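Vinh Vi
Thread on the afternoon our robot stopped listening to us and kept going anyway. Nobody hurt, one shelf insulted. Writing it up because I've now told it badly in the kitchen several times.

Setup: humanoid, standing desk, toy-store levels of difficulty. We run it through a link box from Baudry that passes arm commands from our planner to the joints. When the box stops hearing from the planner, it's supposed to freeze the arms. That's the whole safety story for a slow network. Remember it.

Run 40 of the day. I'm at the laptop, Jerska (our planner, named after a ski slope, don't ask) is sending a nice slow reach toward the back of the desk. Laptop decides this is the moment to index its entire disk. Planner hiccups.

Arms do not freeze.

What they do is carry on at the last speed they were given, calmly, in the last direction they were given, which was toward the shelf. It had the air of someone walking out of a meeting.

The hand met the wire, the shelf slid back and hit the wall with a noise like a dropped dish rack, and THEN the arms froze. I hit the stop button a good while after it could have helped. My reflexes are on record and I'd like them removed.

First theory: bad cable. It is always my first theory. I swapped the cable. It was a lovely cable.

Second theory: the stop logic was broken. Also no. It worked exactly as configured, and if you've ever heard that sentence at work you know where this is going.

The timeout in the link box is meant to be 300 milliseconds. Ours was set to 700. At the speed we were moving that's the difference between "huh, it paused" and "why is the shelf over there."

Who set it to 700? Reader, the change log says vvi. The comment says "temp, for Goresbridge demo."

The Goresbridge demo was in March. The Wi-Fi at the venue was terrible and the robot kept freezing mid-wave in front of people in nice shoes. So I stretched the timeout, it waved beautifully, we packed up, and I went home feeling clever.

In my defense, I left myself a note to change it back. The note was on the demo laptop. The demo laptop was wiped when we returned it.

It gets a little worse. The box does log every late message. There were 53 late ones that day before the bump, every one of them past 300 and short of 700. So on the old setting we'd have had a lot of annoying little pauses and would have gone looking. I'd made the warning signs go away and then admired how smooth everything looked.

Several of you asked what the robot is even supposed to be doing at this desk. Fruit, a basket, a shelf. It's not surgery.

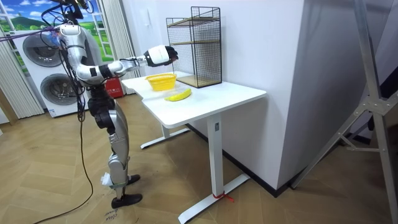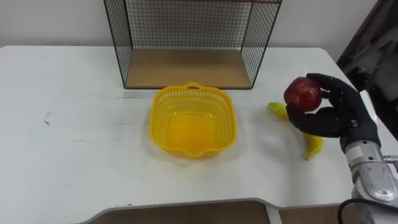
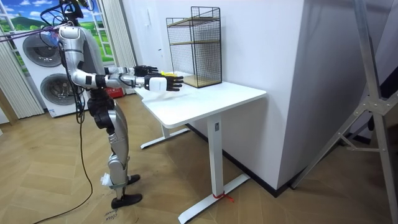
Fixes, dullest first. The timeout is back at 300 and the startup script now reads it from the box and refuses to run if it's anything else. You can override it, but you have to type a reason, and the override dies at the next power cycle.

Second, the box no longer coasts. If a message is late, the arm starts slowing down right away and comes to a full stop at the timeout. Turns out there was a checkbox for this. It was on page one of the settings. I have never looked at page one of the settings.

Third, Hereck, our logging tool, now puts late messages on the main screen in orange. They used to go to a file. I'd describe the file's readership as select.

Fourth, the disk indexer is off. I did that one with real feeling.

We tested by yanking the network plug in the middle of slow reaches, with the shelf moved off the desk and me standing well back with my thumb already on the button. The arm eased to a stop each time. I then plugged it in and it waited for a restart instead of picking up where it left off, and that was something I hadn't thought to worry about until I was standing there.

To the person asking if the hand survived: yes, fingers all check out. Shelf has a slight lean at the back now, which I'm told adds variety to the data.

If you've got a "temp" anywhere in a safety config, go search for it. I found another one after lunch. Smaller. Also mine. Separate thread when I've fixed it.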